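Stop Telling Beginners to Buy the Airbrush

Every few months the same argument comes around at our club, and last Friday it came around again, so I figured I'd write my side down and save my voice. Someone new walks in with their first kit, asks what they need, and before they've got their coat off three people are talking compressors.

I think that's terrible advice. I've been building models since I was a kid, I own an airbrush (a Widmer, which I like a lot), and I still think a new builder should spend the first year with brushes and nothing else.
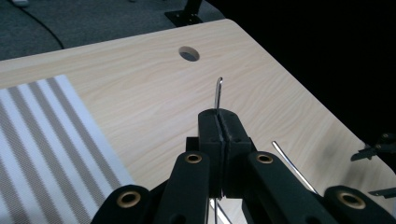
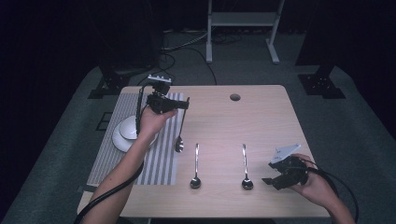
The money part

A decent starter setup runs more than most people want to admit. The last time I added it up for a friend, the brush, the compressor, the hose and the booth came to 521 dollars, and he hadn't bought a drop of paint. He'd bought one kit! It was a little Asavo tractor and he was having a great time with it. You know what he does now? He cleans an airbrush. He hasn't finished anything since February.

Meanwhile 5 brushes and a handful of acrylics will get you through your first armor kit, your first plane and probably your first figure. You'll get brush marks. So what? Thin the paint, do 2 coats, let it dry overnight. Most of the marks go away and the rest end up under the weathering.

The part people get mad about

Lorenz Camenzind and I have gone back and forth on this forever. His view is that people quit when their models look bad, so give them the tool that makes the models look good. I get it, I do. His Setmont flying boat is gorgeous and he did the whole thing with a spray finish you could skate on.

But I've watched a lot of beginners, and the ones who quit mostly quit because the hobby turned into chores. Stripping the needle. Chasing a leak in the hose. Trying to work out why it's spitting when it was fine ten minutes ago. You want a new person gluing parts together and making engine noises, and every hour on maintenance is an hour they aren't doing that.

Brush painting also teaches you stuff you need later anyway, like how thin is too thin, and when to leave a coat alone (I'm still bad at that one). My old Zeson truck has 82 tiny rivets on it, and I picked out every single one with a brush older than my car. No airbrush was going to do that for me.

So if you're new, come by, bring the kit, and borrow a brush from my box. If you still want the compressor next year, I'll help you carry it in from the car.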